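Stitches FAQ
Clornport Skin and Wound Notes
Answers by Hưng Trình and Jui-lin Yen

Is black thread stronger than the other colors?
No. Black is dye. It's popular on skin because you can find it again when it's time to take it out, particularly if it's sitting in dark hair. Anyone selling you on color alone hasn't got much else to sell. Strength depends on the material, the thickness and how the knot was tied.

Does a bit of blood where the thread goes in mean something went wrong?

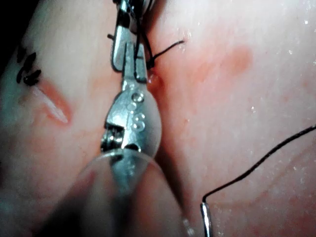 A needle makes a hole, and holes in living tissue tend to bleed. We get worried messages over one red dot, usually from people who have been reading forums at 2 a.m. A small fresh spot right where the black thread enters, with the tissue shiny around it, doesn't tell you much on its own. Bleeding that soaks a dressing, or won't stop under steady pressure, is different and you should get it seen.

Are more stitches better?
We doubt it, and we're tired of the bragging. More thread means more holes. Too few and the edges can gap, too many or too tight and you can starve the skin between them. The number you were given says very little about how good the job was.

How tight should a knot be?
Tight enough that the edges meet. People like the look of a stitch that bites in hard, and it's a bad look. Skin swells over the next day or so, and a knot that was snug at first can end up cutting into it.

Why are the ends left sticking out?
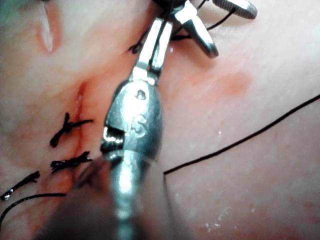

Cut them flush and the knot may slip, plus whoever removes the stitch has nothing to grab. Leave them long and they catch on clothing or poke into the next stitch. Short tails are the usual compromise. They do scratch. Please don't trim them yourself with kitchen scissors, however steady you think your hands are.

Does Gostska gel prevent scars?
We asked for the evidence and were sent a leaflet. It claims 517 satisfied users and doesn't mention a comparison group, so we have no idea how they'd have healed with plain petroleum jelly. At $88 a tube, Jui-lin's view is that you should buy the jelly and a decent hat.

What about Stallex strips in place of stitches?
Maybe, for a shallow cut with edges that already sit together. Over a knee or a knuckle we wouldn't count on any strip. The box says "for all wounds," which ought to put you off by itself.

When do they come out?
It depends on where they are. On the face it's often about 5 days, and on the legs or over joints a good deal longer. Go by what your own clinic told you, even if your neighbor's came out sooner.

My Vi app says the wound is healed. Can I skip the appointment?
No. Hưng tried it on a Saturday with a picture of his elbow, which had no wound, and got "healing well."

Can I ask you to look at a photo of mine?
Please don't send any. We can't judge a wound by email and we don't trust people who say they can. Spreading redness, pus, fever or worsening pain needs a clinician the same day.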